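Home Robot Build, Session 4: Picking One Thing Off a Crowded Counter
Mudgway Shared Workshop, evening course. Notes by Ruby-Lee Doolan
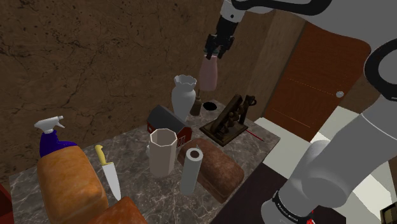
Where we are

Last session everyone got the simulated arm to move to a point and stop there. Tonight it picks something up! We stay in simulation for now, and the real arm on the back bench gets its turn in Session 6, once your scripts behave. Load the counter world from the course folder (it's the one called Skurarden, after the kitchen I started modeling it on and never finished).

Please don't tidy the counter in your copy. An empty table teaches you very little, and your kitchen or garage at home will look a lot more like this one, with bread and a paper roll and a knife all competing for space.

Our target is the pink bottle. It gets wider toward the bottom, so we take it by the top, with the gripper pointing straight down.

The pick, in five moves

1. Hover. Bring the open gripper to 200 mm above the target. Check the wrist angle here, while there's plenty of room to fix it.
2. Descend. Straight down, slow, no sideways motion at all. Set your speed to 50 mm per second and leave it there for tonight.
3. Close. Both fingers, then wait for the contact flag. If you skip the wait, the arm will happily lift nothing and report success. I have done this more times than I care to admit.
4. Lift. Straight up until the bottom of the bottle is higher than anything it has to cross. The vase and the cream cup are the tall things to think about.
5. Carry. Only now may you move sideways.

The commonest mistake is blending moves 4 and 5 into one lovely sweeping curve. It looks great and it knocks over the vase.

The part of the arm you forget

Most of you are watching the fingers, which makes sense, but the rest of the arm is moving too. When the gripper reaches toward the back wall, the upper link swings over a good part of the counter. Turn on collision shapes (View menu, second entry) and run your path again at quarter speed with your eyes on the elbow. It's a strange feeling the first time, like noticing your own shoulder!

Things worth marking as no-go in your script: the thin red stick near the right edge of the counter, which is easy to miss, and the wooden contraption beside it. That one has a looped piece on top of its upright and it catches fingers beautifully.

About the random seed

Use seed 1533 so that we all have the same layout when we compare paths. Afterward change it to anything you like and see whether your pick survives. Mine failed on the first new seed in December and I spent a very happy weekend finding out why (a hard-coded height, left over from a different cup).

To bring next time

Your script, and a log of 72 runs with the seed changed each time. Let it go overnight if your laptop is slow. Write down what went wrong in the failures, in plain words: "slipped," "hit the barn," "never closed." We'll put them all on the whiteboard and I promise the failures will be the best part of the evening.

If the Vastitz plug-in crashes on startup, delete its settings folder and open it again. Still stuck? Come half an hour early and we'll look at it together.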